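Research Groups

Bin Clearing by Demonstration: Kosell Laboratory Completes First Phase of Operator-Guided Collection

The Kosell Laboratory has completed the first phase of its work on teaching a robot arm to pick mixed small items from a bin. The phase ran from the opening of the teaching term until the end of February and produced over 2,000 accepted demonstrations, each one performed by a trained operator guiding the arm by remote control. The laboratory is grateful to the departments that released staff and students for operator shifts during a busy part of the year.

The work forms part of the Flelero project, which studies how much human guidance a robot requires before it can carry out a simple sorting task without assistance. Flelero is led by Dr. Evdokia Kalogeropoulos, who joined the laboratory two years ago and is responsible for both the collection program and the training of operators. The mechanical side of the project, including the mounting of the gripper and the routing of cables, is handled by the Girkov Workshop on the ground floor.

The task itself is a modest one. Small objects of different shapes are placed in an open bin. The operator brings the arm over the bin, lowers the gripper, closes on one object, lifts it clear of the rim and releases it at a set point outside. The operator then returns for the next object and continues until the floor of the bin is clear. One full clearing is counted as a session, and each single pick within it is stored as a separate demonstration. Toy building blocks were chosen for much of the work. They are inexpensive and easily replaced, and their studs and edges present the gripper with several different ways to take hold.
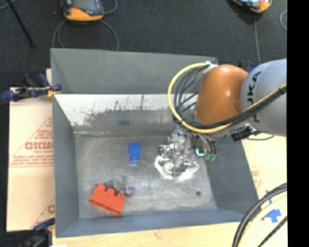

The KUKA arm and gripper at work inside the bin, with a red-orange toy building block and a small blue block on the bin floor.

Operators were trained in two stages. The first 40 picks made by any new operator were treated as practice and were not added to the collection. A senior member of the group sat with the operator during this stage and gave advice on approach angle, speed and the use of the stop button. In the second stage the operator worked alone at the station, with a supervisor present in the room as required by the laboratory's safety rules. Dr. Kalogeropoulos reports that most operators became comfortable with the controls within a single afternoon, although approaches close to the side walls of the bin continued to demand care throughout the phase.

"We asked our operators to work at an even pace and to avoid correcting small errors in haste," Dr. Kalogeropoulos said. "A slow recovery from a poor grasp is useful to us. We would like the robot to learn how a person gets out of difficulty as well as how a person completes an easy pick."

In keeping with this approach, failed grasps were retained in the collection and labeled as such. A demonstration was rejected only if the arm had touched the bin wall with force, if the recording was incomplete, or if the operator had asked for it to be removed. A total of 168 demonstrations were set aside under these rules. They have been kept in a separate store and will be used by the Girkov Workshop in its review of contact between the gripper and the bin.

The recordings are managed through Wiriya, the laboratory's own software for storing and labeling robot data. Wiriya was updated in the middle of the phase to allow operators to mark the start and end of each pick from the control station. Before this change, the marks were added afterward by a member of the group, and a number of early sessions are still waiting to be completed. Members of the laboratory who have not yet moved to the current version are asked to do so before requesting access to the Flelero data.

The second phase will place greater emphasis on hand guidance, in which the operator holds the arm and moves it directly through the task. The group intends to collect 500 demonstrations by this method and to compare them with an equal number selected from the remote-control sessions. Objects, bin and release point will remain the same for both sets. The comparison will consider the time taken for each pick, the path followed by the gripper and the number of attempts needed before a secure grasp.

Several practical changes will be made before the second phase opens. The cables along the arm will be inspected, and the fixing points will be adjusted where needed to leave the wrist free for hand guidance. The written instructions for operators will be reissued with a new section on standing position and reach. Operators who took part in the first phase will be required to attend a short briefing, and their earlier training will otherwise be recognized in full.

Staff and graduate students who wish to serve as operators may add their names to the list held at the Kosell Laboratory office. No previous experience with robots is required. Shifts last two hours, including a rest period, and no operator will be assigned more than one shift in a day. The first briefing will be held on Thursday at 2 p.m. in the laboratory meeting room. Those unable to attend should inform the office in advance so that a place can be reserved for them at a later session.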